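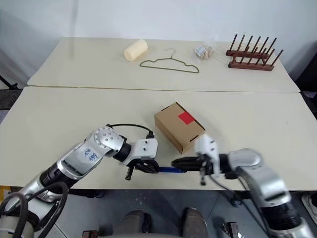
# Prellevero small-goods packing notes

These notes belong to the packing folder of Prellevero. They explain how we prepare mixed household items for posting, and how the records in the folder are written. I keep them in plain English so that the people at the Melis counter can use them too.

Last full revision: 24 Jul 2018

## What is in the folder

The folder has 109 parcel records, one text file for each parcel. There are also two price lists and a short list of words.

| File or folder | What it has |
|---|---|
| `parcels/` | the parcel records |
| `prices/pirard.csv` | cartons and paper from Pirard |
| `prices/tusix.csv` | tape and stickers from Tusix |
| `words.md` | names we use for goods |

## Names for goods

Please use the short names from `words.md`. Before, the same thing was written in three or four ways and the search did not find it.

- `hanger-wire`: wire clothes hanger. Add the colour, for example `hanger-wire green`.
- `rack-dish`: dish rack with upright pegs. If it is wooden, write `wood` after it.
- `pack-small`: any small clear package with a printed label. Do not open it to look for a better name.
- `roll-plain`: a cylinder without any label. We use this name also when we are not sure of the material.
- `box-closed` and `box-open`: the state of the carton when the record is started.

A red square sticker on the carton is written as `sticker: red`. Colour has no meaning for the price, it only helps to find the parcel on the shelf.

## Packing, step by step

1. Lay the goods in one row at the wall side of the tables. Leave free space between them.
2. Put the carton on the near table and write its state in the record.
3. Open the flaps fully before anything goes inside. Hold the carton from the side while you lift a flap, otherwise it travels over the table. 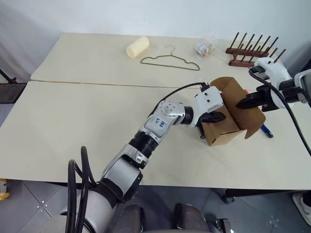 4. Put the heaviest item at the bottom. A dish rack goes with the base rails down.
5. Fill the corners with paper. Limit for one parcel is 700 g of paper, and we write it in grams.
6. Close the flaps, short ones first, and tape along the middle.

## Known problems

- In 4 records the field `sticker` is empty. I could not find the colour afterwards, so please leave it empty.
- Records from October use the old name `hanger` only.
- The Pirard list gives carton sizes in millimetres and the Tusix list gives tape width in centimetres. I did not convert them.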